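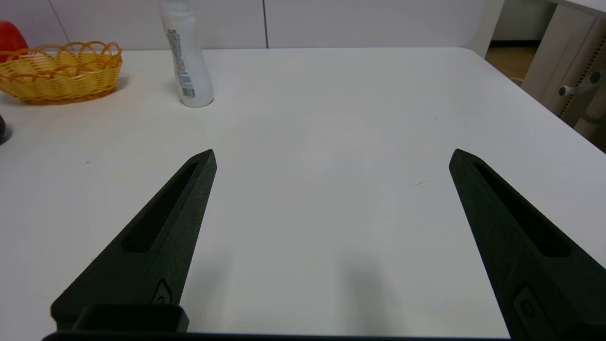

Removing haze and stuck-on residue from a white tabletop is mostly a matter of working in the right order. Dry soil comes off first, then water-based soil, then grease, and stains are treated last. A white surface like this one shows streaks less than a dark one but shows yellowing and gray rub marks sooner, so check it under a lamp held low to one side before choosing a cleaner. The method below suits laminate, melamine and powder-coated tops. Do not use it on marble, oiled wood or anything painted by hand.

What you need

Two microfiber cloths, one for washing and one for drying
Plain dish soap, no added bleach or lotion
Baking soda
A plastic scraper
A spray bottle of clean water

Step 1: Dry wipe

Wipe the top with a dry cloth in straight passes, far edge to near edge. Fold the cloth to a clean face after every second pass. Grit left at this stage will scratch the finish in step 2.

Step 2: Wash

Mix 2 teaspoons of dish soap into a quart of warm water. Wring the cloth until it no longer drips. Wash one half of the table, rinse the cloth, then wash the other half. Keep water away from seams and edge banding, where it can swell the core.

Step 3: Lift residue

For tape adhesive or dried food, lay the damp cloth over the spot for 6 minutes. Hold the scraper nearly flat and push in one direction. Repeat the soak if the spot resists. Metal blades and melamine sponges both dull the finish, and the dull patch is permanent.

Step 4: Treat stains

Make a paste of baking soda and water, thick enough to stay where it is put. Spread it over the stain and leave it for 20 minutes. Wipe it off with light pressure. Ink may need a second round. Test the paste on the underside or a back corner if the top is glossy.

Step 5: Rinse and dry

Spray lightly with clean water, wipe, and dry at once with the second cloth. A film that comes back after drying is soap. Rinse again without adding any cleaner.

Notes

Spray polishes leave a silicone layer that traps dust. If one has been used, repeat step 2 before step 4.
Heat marks that have turned brown are damage to the surface layer and will not clean off.

Cudico Surface Care Guides
Last revised August 2024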